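Search this site Go

Write the pinch rule for the fingers you have

By Lorena Zapata
May

Most shops that run a small robot arm have a rule about hands. It is usually one line on a laminated card: keep clear of the arm while it is moving. I have worked under that rule and I have written it myself, and I think it is too thin for the kind of work these arms now do.

The rule comes from big arms behind fences. With a big arm the hazard is the swing. You stay outside, the arm does its job, and you go in when the power is off. A bench arm sorting small gears is a different case. People stand next to it all day and put parts down in front of it. They reach in to straighten something it missed. The swing is slow and the arm stops if it bumps you. What is left is the gripper, and the card has nothing to say about the gripper.

At Astance, where I spent two years writing work instructions, we had 16 benches and one card for all of them. Pin-yu Pan ran the small parts line and kept her own notebook beside it. Her notes were better than my card. She wrote down which fingers were fitted, how far they opened, how hard they closed, and what was on the cloth that week. When the fingers were changed she started a new page.

I would make that notebook page the standard. Every change of fingers should mean a new check and a new signed page, even if the arm, the program and the operator stay the same.
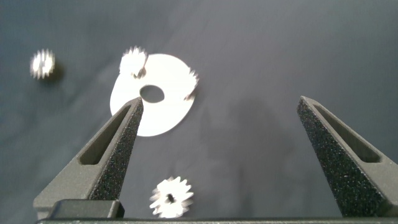
Gripper fingers open over a cloth with four small gears and a white disc.

Look at the fingertips. They narrow almost to a point, and that is good for picking a small gear out from between other parts. It also means the closing force lands on a very small area. A limit that is fine for a broad, flat finger can be wrong for a narrow one. The number on the controller has not changed, but what it does to a fingertip has.

Heike Kröger, who handles safety reviews at Stilari, disagrees with me on this. Her view is that a page for every finger change will get signed without being read, and that one low force limit for the whole shop is easier to enforce. She has a point about the signing. I once audited 84 check sheets and found 20 filled in with the same pen in the same hand, with the same time of day on all of them.

Still, a single low limit has its own trouble. Set it low enough for the narrowest fingers and the wide ones start dropping parts. Then somebody raises it for one job and forgets to put it back. Chia-hao Liao found one of our benches like that, and there was no record of when it had been changed or by whom. A page would at least have given us a place to look.

The parts need a line on the page too. Gears have teeth, and teeth can mark a finger pad or the skin of whoever reaches in after them. The work surface should be listed as well. Cloth can fold and shift, and a part that has moved is exactly the thing that tempts a person to put a hand in.

So the page I am asking for is short. Finger type, opening, force limit, parts, surface, name. It should take less time to fill in than the finger change itself – if it takes longer, people will skip it, and Kröger will be right.

The card can stay on the wall.

Related
Eustaquio Ochoa: What we learned from the Lurkby walkthrough
Who signs off on a program change?
Form 801 and why we stopped using it
Hsu on training new bench operators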